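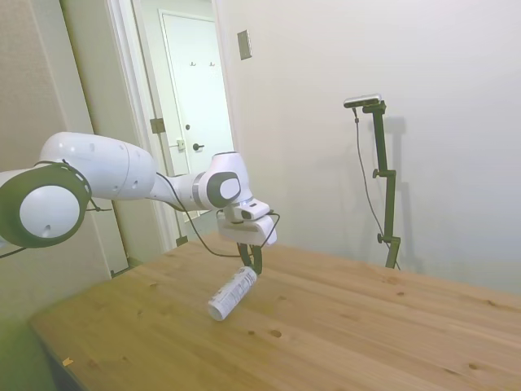 How to Get an Autograph at a Fan Convention Without Losing Your Whole Day

I've been going to TV and movie conventions since college, and I still remember my first one, when I stood in the wrong line for 90 minutes and ended up at a booth selling phone cases. So I wrote down the way I do it now. My friend Irja Hyvönen read it over and added her own notes (she's much more organized than I am!).

Step 1: Check the guest list again the week before

Guests drop out all the time, usually over filming schedules. When I went to Stavcombe in May, two of the people on the poster had canceled, and the only notice was a line at the bottom of the guest page. If you prepaid for somebody who cancels, look up the refund rules right then. Some shows want you to ask for your money before the doors open.

Step 2: Find out how the line works

There are three kinds, more or less. At some shows you buy a ticket with a number on it and wait for your group to be called. At others you just stand there. And then there are the ones with a "virtual queue," where you sign up on your phone and get a text. Guscombe switched to the text kind last year and I love it, but keep your phone charged, and don't wander off to the food trucks when your number is getting close.

Step 3: Bring cash and one thing to sign

Most autographs I've bought were $50 or under, though the big names go way past that. A lot of tables still don't take cards. As for the thing you want signed, an 8x10 photo is easiest, and they nearly always have a stack at the table that's included in the price. If you're bringing a poster, carry it in a tube and get it unrolled while there are still a few people ahead of you.

Glossy stuff smears. Ask for a paint pen and let it dry before you slide it into a sleeve. I ruined a perfectly good Ramalho cast photo that way and I'm still mad about it.

Step 4: Write your name on a sticky note

Stick it right on the item, spelled how you want it. Natália Fonseca, who I share a hotel room with at most of these, has three signed photos made out to "Natalie."

Step 5: Know what you're going to say

You'll get maybe 2 minutes, often less. Pick one episode or one scene you liked and tell them that. Don't ask for a selfie unless the sign says it's okay, because photos are usually a separate ticket.

Irja's notes: go to the panel first if it's early, since the line is shortest while everybody is still filing out of the big room. Eat breakfast. Wear the ugly shoes.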